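Notebook, May
Hosix trial, Berkeo cell, bench notes

8:40
Cell was already powered when I came in. Orathai had homed both arms and left the case where we had it yesterday, on its side, open face up. I asked her not to touch the taught points overnight and she didn't, so whatever drift we see this morning belongs to Hosix.

For anyone picking this up cold: Berkeo is the name Hosix gives to the whole package. Two arms, two grippers, a molded parts tray, the software, and a "recipe" for desktop computers. They are pitching it for our refurb line. The arms take parts out of a case and put them in the tray, or take parts out of the tray and put them back in a case. The brochure says "any common desktop." I have that phrase underlined and I intend to keep coming back to it.

What we were asked to find out is whether it can run the build-up station without someone standing next to it. What Hosix would like us to find out is whether the demo looks good. Those are different trials and I'm only running the first one.

9:10
Started with memory. The module sits edge-up between two slotted supports in the tray, so the pick is easy and always was going to be. I don't give points for picks out of a fixture made for the part. A toaster tongs on a stick could do the pick.

Placement is where it earns money or doesn't. Did 50 insertions into the same slot, same module, case clamped. 6 bad. Bad means one end seated and the other end up, or the arm stopped on force and backed off. Of the bad ones, the software flagged most but not all. The ones it didn't flag are the ones I care about. It logged "seated" with the latch on the far end standing open, and you could see daylight under the edge of the module if you bent down.

Orathai's view is that the force threshold is set too low and the software takes the first bump as the click. Plausible. She raised it and ran a short batch and they all went in, but I noticed the board flexing more than I like and told her to put it back. If the answer to false seats is "push harder," then the next thing we write down is cracked boards.

Question for Hosix: is there any check on the latch, visual or otherwise, or is it all force? The manual talks about "multi-sense confirmation" and never says what the other sense is.

9:55
Moved the case. Not by much, a finger's width toward the back of the table and a small twist, the sort of thing that happens when a person sets a case down in a hurry. This is meant to be covered by the locate routine.

Locate routine ran, took its time, reported success. First insertion after that came down beside the slot and stopped on force. Reran locate. Same result. Rebooted the Brovico box (vision license, sold separately, see below) and reran, and it found the case properly. So the routine does work, from a fresh start. I wrote "works from a fresh start" on the whiteboard and then had to explain to two people that I wasn't being nice.

I'd like to know what is being cached between runs. Orathai thinks it holds on to the old case outline if the new one is close enough. If that's right, a small shift is worse than a large one, and small shifts are what we'll get all day long.

10:30
Processor. Hosix had told us to leave this one until their person could be on the phone. I did it without the phone.

We used a dead chip and a dead board, so nothing was at risk but my mood. Pick from the raised pocket was fine. Orientation was fine too, better than I expected, it corrected a small rotation I'd put in on purpose. It lowers very slowly for the last bit and lets go gently. I have no complaint about the lowering.

The complaint is the socket lever. The cell does not open it and does not close it. The recipe assumes a person has opened it before the cycle and a person will close it after. On the Hosix sheet this is step zero, in small type, "prepare socket." So the unattended station has an attendant, and we'd be paying for both. I went back through the sheet with a pen to see what else was hiding in "prepare." Power leads. Side panel. Heatsink and paste. Any screw at all. There isn't a driver on this cell and there isn't one on the price list.

To be fair to it, and I am trying, the sales deck never shows a screw. I went and looked. It never shows a lever either. Every clip starts after a person has walked away.

11:20
Call with Hosix. I read them the memory figures. They asked which module. I told them. They said that module has a stiff edge. I said we have a lot of modules with stiff edges, that's what people hand in. They offered to send a revised recipe.

Asked about the latch check. Answer: force only on this version, camera check "on the roadmap." So multi-sense is one sense. Wrote that down in those words and read it back to them, and they didn't object.

Asked about cycle time. Their quote is 350 complete builds in a week from one cell. I asked what a complete build was and got a list that starts after "prepare" and ends before anybody puts a cover on. I asked how many of those had been measured on mixed cases. They'd get back to me.

Asked who is running one now. They named Magagula, the recycler. I called over there right after. Friendly people, happy to talk. They do have a Berkeo, and they use it to pull memory and drives out of one model of case from one bulk customer, and they like it for that. They have never used it to put anything in. Pulling is the forgiving direction. If the module comes out a little crooked, it's out. So the reference is real and doesn't say anything about what we'd use it for. I'd still put more weight on that call than on anything in the folder Hosix sent.

Their one piece of advice: order extra tray supports. The slotted ones wear at the mouth, and when they do, the parts lean and the pick goes off. Checked ours with a loupe. Too early to tell.

1:15
Back from lunch. Orathai had used the time to try the expansion card, which I hadn't planned on until later in the week, and she'd gotten further with it than I would have.

The card is a thin thing with a metal edge. It stands upright in a narrow holder on the right side of the tray, and the gripper has to come down over it with the fingers spread and then close on it without tipping it in the holder. The multi-link fingers are the part of this kit that I'd call good. They close evenly. I tried to catch them out by setting the card in slightly high, and the fingers dealt with it.

Then there's the move across to the case, and the arm has to get past the back end of the chassis and down to the slot without the metal edge touching anything on the way. The planned path goes over the rear edge with less clearance than I'd accept from a person. Orathai added a waypoint to lift it. That costs time on every cycle, and it's the kind of edit the brochure says you never need to make.

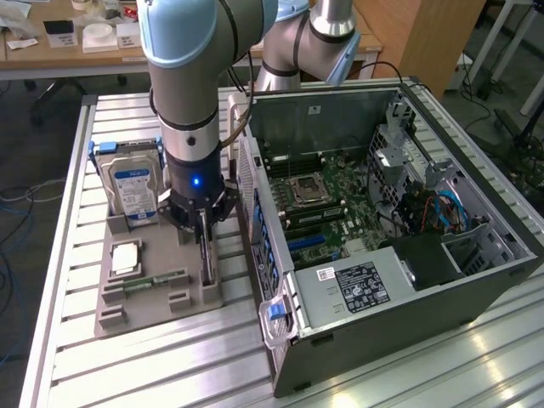
I asked her to keep a list of every waypoint we add by hand, with a line on why. If we end up buying, that list is the real setup cost, and if we don't, it's the reason.

Also on the card: the slots on our board are bright blue and the Brovico vision picks that up very well, maybe too well. It's finding the slot by color. We have boards where the slots are black or white, and one where they're beige. Going to swap boards tomorrow without telling the software and see what it says. My guess is it will tell me everything is fine.

2:40
Second arm. I keep forgetting to write about it, and I think that's because it does so little. In the recipe it steadies the case during insertions and otherwise holds back behind it. Ran a batch of memory with the second arm switched out and the case clamped to the table, and I can't find a difference. A clamp is cheaper. Hosix will say the second arm is for future recipes. I don't buy things for future recipes anymore, I have a cabinet full of those.

Where it might matter is drives. A drive going into a caddy really does want two hands, one on each. The caddy here has plastic clips and they give when you push. There's no drive-into-caddy recipe yet. Orathai wants to try writing one and I said yes, with a limit: two afternoons, then we stop. If she can do it in two afternoons, the software is better than I think it is.

3:30
Cost notes, so I don't lose them. Brovico license is per cell and renews. Tray is molded to order, so a new mix of parts means a new tray and a wait. Gripper fingers count as a consumable in the contract, clause near the back. The training day is included, but the person who trained us hadn't run the current version.

Orathai Suwannarat's note, copied from her page with her okay: "Usable for removal now. For insertion I would want the latch check and an 80 mm shift test passed without reboot." She's more generous than I am, but I'd sign the second sentence. Hosix claims the 80 in writing, so it's a fair thing to hold them to.

My position as of this afternoon is no for build-up, maybe for teardown, and only if they'll quote one arm.

4:20
Left to do:
- board swap, other slot colors
- shift test, small moves first, no reboot between
- memory again with the revised recipe, same module, same slot, full batch
- ask Magagula how long their supports lasted
- get the "prepare" list from Hosix as a proper document, with times against it

Arms parked. Threshold is back at the factory value, please leave it there.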